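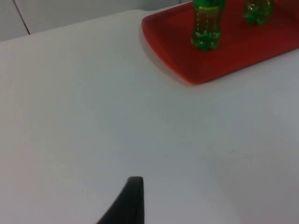 Red tray, two green bottles, white table.

Tillow tasting menu: is the reservation deposit worth it?

kolfork
Posted 12 November 2021
Ate at Tillow for the second time. Nine courses, 2,094 kroner with the juice pairing. Pacing was 14 minutes between plates for the first five courses, then slowed to almost half an hour before the lamb. The turbot was cooked correctly, with a set but translucent center. The sauce under it was over-reduced and salty. Bread course is still the strongest thing on the menu.
My main complaint is the deposit. They now hold 1,000 per person at booking and keep it if you cancel inside 72 hours.

brinetest
Deposits are normal at that level. Brandley holds the full menu price. A small dining room can't absorb a missed table of four, which comes to 4,000 at Tillow's rate.
Disagree on the turbot sauce. I had it last week and it was seasoned for the fish, which gets no salt of its own. Did you eat them together?

kolfork
Yes, together. Same result. It may vary by who is on the station.

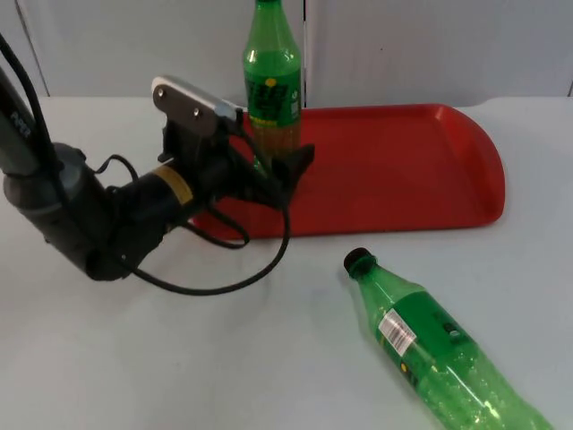

On the deposit, I don't object to one existing. I object to the 72 hours. Kolholm uses 24 and fills the seats from a waiting list.

A_Ghorbani
Kolholm has twice the seats and an a la carte menu at the bar, so it isn't a fair comparison. Tillow buys fish to the cover count three days out.
Agree the gap before the lamb is a problem. We timed ours at 31 minutes. The lamb is rested after the pan and then finished over coals, and they seem to start it only when the previous plates come back.

saltline
Is Hüsnü Polat still running the kitchen? I heard he had moved over to Georgiev.

brinetest
He was at the pass when I went.

saltline
Then I'd put the sauce down to an off night. His reductions at the old place were never salty.

kolfork
I've now had the same sauce twice, in different months. Two off nights is possible but I wouldn't pay 1,000 up front to test a third.

A_Ghorbani
Book the short menu. Five courses at 1,002, bread included, no turbot. The deposit is the same amount though — so in effect you prepay all of it but two kroner.

brinetest
Does the short menu keep the celeriac?

A_Ghorbani
It did in early November. Smaller portion, same broth.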